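The toy sort, part two

I gave myself 20 minutes to sort the kids' blocks. I have now been at it for 3 evenings, and I would like to speak to whoever designed the category "misc."

The plan came from my sister, who owns a label maker and isn't afraid of it. Everything goes into a plastic bin. Everything left in the bin gets a decision: keep, give away, or put back in the bin and go make tea.
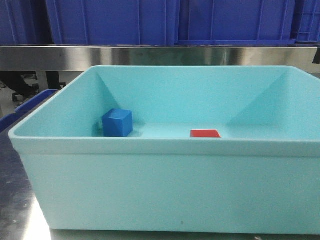
Malachy Egan
Writer, sorter, reluctant owner of bins

One blue cube and one flat red square. I have spent longer on these two than I spent choosing a car. The cube is easy, a cube is a block and goes with the blocks. But the red square? It could be a tile from the Kullitz set, or a spare from some board game we gave away in October, presumably without it. I put it with the blocks. Then I took it out again, since it can't be stacked to any real height - and height is all anyone in this house builds for.

Having more bins doesn't help, by the way. I was sure it would. I came home from Wotbridge with a few and felt organized for the whole drive. An empty bin has a way of asking what you plan to do with it, and I keep answering "winter hats."
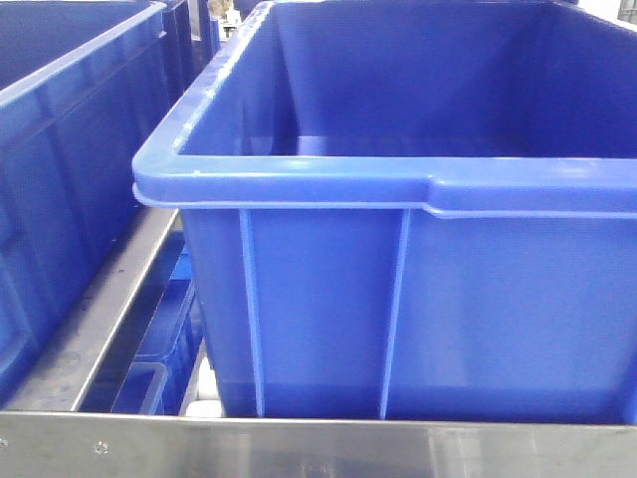

My neighbor read the first part of this and told me I should skip the sorting altogether, tip the lot into one big blue bin, and let the kids dig. Hers have done that for years, she said, and the digging is half the fun. She may be right. I still want to know where the red square goes.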